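Jarman Hall Robotics Club: Spring Gallery

Posted May 10, 2026

Welcome to the gallery page, which the department has asked us to keep "brief and visual." We will do our best with brief.

For anyone arriving from the club fair link: we are the student robotics club at Dreltura College, and this semester's project was Tidy the Bed. The task sounds like something you would assign to a child as a punishment. A humanoid stands beside a bed, picks up plush fruit and puts it in a basket. The first planning document gave this two weeks. The first planning document has since been moved to a folder called Archive, where it is very happy.

We meet in the apartment lab, which has a bed, a wardrobe and better pillows than any of the dorms. Club members are asked not to nap there. The sign saying so has been up since August and has had the effect you would expect.

Our software stack is named Brerko, after a long vote that most of us now regret. Brerko handles the grasp planning. A second program, Hodulier, keeps the logs and complains when Brerko does something it shouldn't. They get along about as well as the people who wrote them.

Some things we learned about plush fruit before we had a single decent grasp:

Fuzz is hard. A toy with a fluffy surface has an edge that the depth estimate and the fingers can disagree about, and the fingers usually find out second.

Gray sheets are a gift. We tried a floral one first. Brerko attempted to harvest it.

Wrinkles count as terrain. One of our members now makes a bed to a standard that has alarmed their roommate.

The bed session is below. Click either picture for the large version, if the gallery plugin is in the mood. 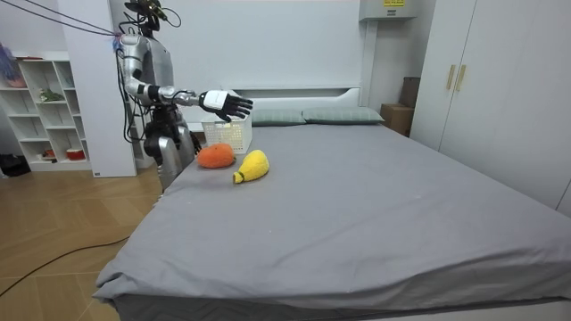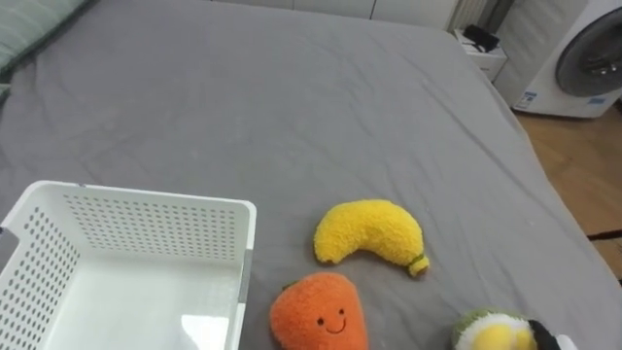 Plush fruit and the white basket on the gray sheet. First picture: right arm out over the bed. Second picture: the basket with nothing in it, and a black finger angled at the toy with the green rim.

A word on the toys, which have more fans than the club does. The orange one with the embroidered smile is the favorite for demos and the least favorite for debugging. It is difficult to miss the same grasp all evening while something smiles at you. There was a motion to turn it face down during test sessions. The motion failed, and the face stays.

The banana is the one we give to new members. It has a shape you can reason about, it has two ends, and it makes people feel that robotics is going to be fine. We let them enjoy that for a meeting.

By the end of the semester we had 400 logged attempts. Hodulier sorted them into 3 categories: placed, dropped, and "other." We are proud of the first, realistic about the second, and still reading through the third, where the notes include "went for pillow" and "waved."

Still on the list for fall:

Write down the arm calibration steps somewhere other than the back of a pizza receipt.

Get the left hand a job. It has spent most of the semester supervising.

Decide whether the robot should put the basket away afterward. Half the club says this is part of tidying. The other half has seen the code.

New members are welcome and need no experience with robots, Linux or housekeeping. Come to the apartment lab on the ground floor of Jarman Hall and knock loudly. If you can sew, please come sooner, as the banana has a seam that needs attention.

Older galleries: Fall Line Follower | The Stair Incident | Bake Sale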